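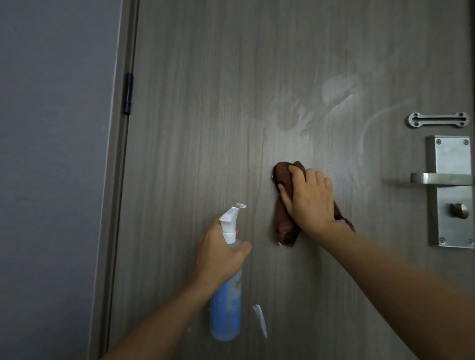
How I Wipe Down a Door When a Robot Is Going to Copy Me

By Kanyarat Yimyam
November

I have cleaned hotel doors for years and I thought I had nothing left to learn about them. Then I started doing demonstration work for Zoltov, where I clean things by hand and the recordings go off to teach a robot the same job, and wow, did my habits get a going-over! I do rooms at the Mahawong mostly, and doors are my best task now. A lot of what I picked up works just as well on your own front door, so take what you like.

First, stop freestyling. When I clean for myself I spray, wipe, look out of the window, scratch my nose, wipe again. A robot learning from that gets the nose too. So I decide where I'm starting and where I'm finishing before I pick anything up, and if I forget a bit I finish the pass and go back for it on the next one.

Bottle in the left hand, cloth in the right, and they stay there. I used to swap all the time (I'm a terrible swapper) and the folks who go through the recordings asked me very nicely to quit. You save a surprising amount of fuss at home this way too, because you never have to find somewhere to set the bottle down.

Keep your fingers spread on the cloth. A balled-up fist only cleans with the knuckles. Spread out, you get the whole palm working, and whoever is learning from you can see where the pressure goes. 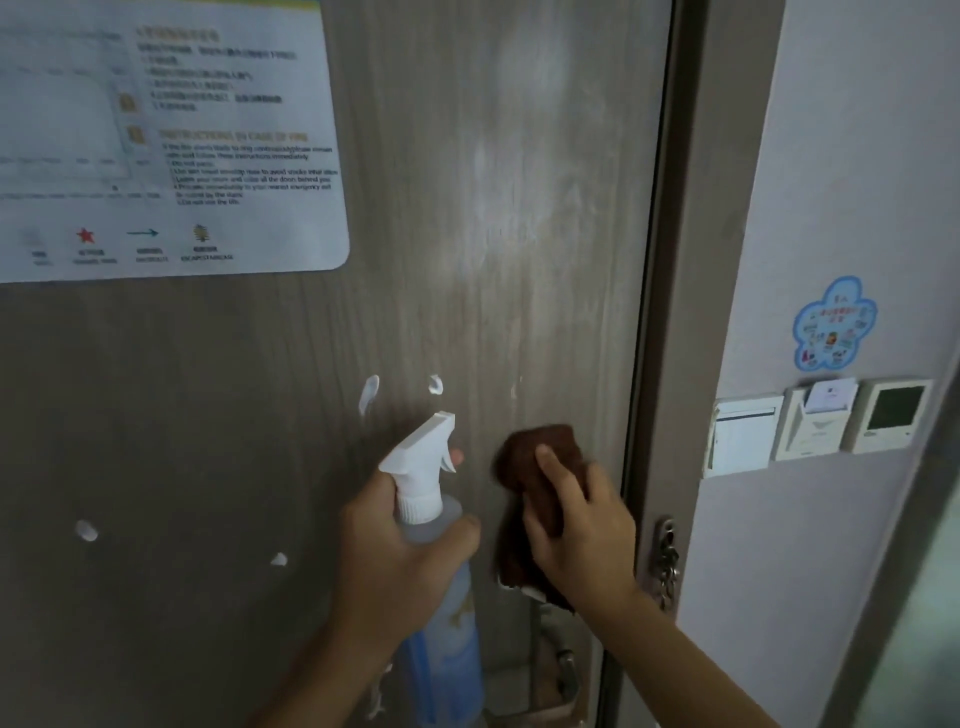 Spray bottle left, cloth right, and a few white blobs still waiting their turn by the fire instructions.

Go easy around signs. I never spray straight at an evacuation notice or a switch panel. Put the cleaner on the cloth and wipe along the edge, then carry on with the open part of the door. Same goes for card readers, and for the keypad on your back door if you have one.

About that whitish haze you get on dark wood-grain doors: don't panic and don't add more spray! I did that for my whole first week. Fold the cloth to a clean side and go over it again with long strokes that follow the grain. I like 2 cloths per door, one for the cleaner and one for the buffing, and I write which is which on the care label with a laundry pen.

Slow down, but not silly slow. My first recordings were like watching someone clean underwater, and then the robot did it underwater as well. Your normal pace minus a little is plenty. I do 12 passes in a sitting and then I have tea, and my shoulder thanks me.

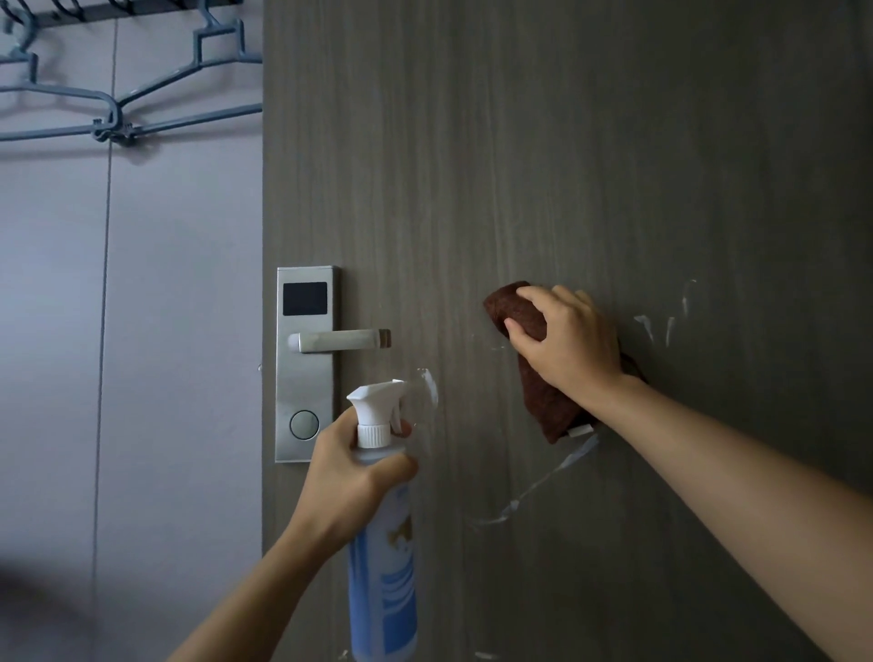

A puff of mist next to the lock plate, cloth pressed to the door at handle height.

Leave a few mistakes in. If I miss a streak I go back and get it, in full view, and those are some of the most useful passes I make, or so I'm told. A robot that has only ever seen perfect doors has no idea what to do with a smear.

Last thing, wash those microfiber cloths on their own with no fabric softener. Softener makes them slide around and you'll be buffing until dinner.

More from the cleaning shelf
Folding towels by remote control, and why I dropped so many
Getting soap film off a Skuta shower screen
My Flevero mop head, one year on
56 small jobs for a rainy afternoon

Questions? Use the contact page | Copyright Kanyarat Yimyam | Back to top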